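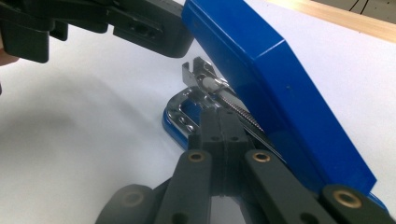
My desk at home is put in order twice a year, once in April and once before the winter accounts, and the present entry records the April round. I have kept these notes for long enough that several readers now write to ask when the next one will appear. The stapler was the first item considered. It is a blue plastic model with a chrome mechanism and a coiled spring running down under the upper arm, and it has been assigned the front right corner of the white tabletop, where it will remain until further notice. The previous arrangement, under which it lived in the second drawer with the tape and the postage scale, is withdrawn.

The decision requires some background. I keep the household papers for two addresses, my own and the small apartment in Premitz that my sister and I inherited, and I also bind the newsletter of our walking club, Nenametti, whose members still prefer to receive it on paper. The last issue ran to 378 copies. Each copy is four sheets, folded once and stapled through the fold, and the folding and stapling are done at this desk over two evenings. An ordinary desk stapler does not reach the fold of a large sheet. The club's long-arm stapler is therefore used for the newsletter and returned to the club cupboard afterward. The blue one handles everything else: receipts, insurance letters, tax copies, and the address lists that go out with each bundle.

**The drawers**

The top drawer holds pens, pencils, the letter opener and stamps. It was emptied completely, wiped with a damp cloth and left open for an hour. Pens were tested on the back of an envelope. Those that wrote went back in the front tray; those that did not were discarded, with the exception of one fountain pen that needs a new cartridge and for which I have not yet found the right size. Any reader who knows of a shop that still stocks short cartridges with a wide neck is invited to write.

The second drawer had become unsatisfactory. It contained the tape dispenser, two rolls of brown parcel tape, the postage scale, a hole punch, rubber bands, several boxes of paper clips, and a bag of curtain hooks belonging to the bedroom. The curtain hooks were returned to the bedroom. The rubber bands had in many cases dried out and were thrown away. The paper clips were combined into a single tin that formerly held throat lozenges. It closes firmly and can be labeled on the lid.

The hole punch was opened over the wastebasket, which I recommend to anyone who has not done so recently. It then went into the third drawer with the dividers and the empty binders.

**Staples**

It was established during this round that I owned three different sizes of staple, only one of which fits the blue stapler. The other two had been bought in error on separate occasions. The correct refill is now written on a card kept inside the lid of the staple box, and the card is to be consulted before any further purchase. The incorrect boxes have been offered to Loredana Sala, who edits the newsletter and has a heavier stapler at her office. She has accepted one of them. The second is still on the hall shelf awaiting a taker.

I was asked in a comment on the autumn entry how I deal with jams. The method is unremarkable. The upper arm is lifted all the way back, the remaining strip of staples is taken out, and the bent staple is eased from the front of the channel with the tip of the letter opener. Fingers should be kept out of the channel. The strip is replaced with the points down, the arm is closed, and one test staple is put through two sheets of scrap paper before any document is attempted. Most of my own jams have come from putting in a strip with a broken end, so I now snap off the loose pieces first and throw them out.

A second reader asked about the small metal plate on the base, against which the staple closes. On many staplers this plate can be pushed up from below and turned, and the legs of the staple then bend outward in place of inward. The outward setting makes a staple that is easier to pull out later, and I used it for some years on papers that were going to be scanned. I have since stopped, as the splayed legs catch on neighboring sheets in the folder. Readers whose staples have suddenly begun to point the wrong way should check the plate before buying a new stapler.

**Paper**

The sorting of paper took up the larger part of the weekend. The following rules were applied and will apply again in the winter:

- Receipts for anything under guarantee are stapled to the guarantee and placed in the green folder.
- Utility bills are kept for the current year and the year before it.
- Correspondence about the Premitz apartment is kept without limit, by agreement with my sister.
- Instruction manuals are kept only for appliances still in the home.
- Walking maps do not belong on the desk and are returned to the hall.

The last rule produced the most work. Maps and route sheets from the club's trip to the Sauerland were found in four separate places, including inside the dictionary. One sheet carried my own pencil note of the price of a group lunch, which I had been looking for since the trip ended. The expense claim can now be completed.

The old manual rule produced a moderate pile for recycling. I kept the booklet for the Codus label printer, although the printer is seldom used, on the grounds that nobody in the family can change the tape without it.

**Expenditure**

The April round was inexpensive. I bought 3 boxes of staples in the correct size, a pack of folders and a desk mat. The mat was returned the same week. It slid on the tabletop whenever I leaned on it, and the white surface is in any case simple to wipe clean. Newsletter paper is bought separately and charged to the club; the last issue used 1,520 sheets, including the few that were spoiled in folding, and 238 are left over in the cupboard from the opened carton. They will go toward the summer issue.

**Outstanding matters**

The lamp on the left side of the desk still flickers. The bulb has been changed, and I now suspect the switch on the cord. It will be taken to the repair counter at the hardware store when I am next in that direction.

The wastebasket is too small for the newsletter evenings, and a larger one is under consideration. Suggestions for a plain metal model, with a height that fits beneath a standard desk, may be left in the comments.

The box of surplus staples remains available to any reader who lives nearby and can collect it in the early evening. Please state the size your stapler takes when you write.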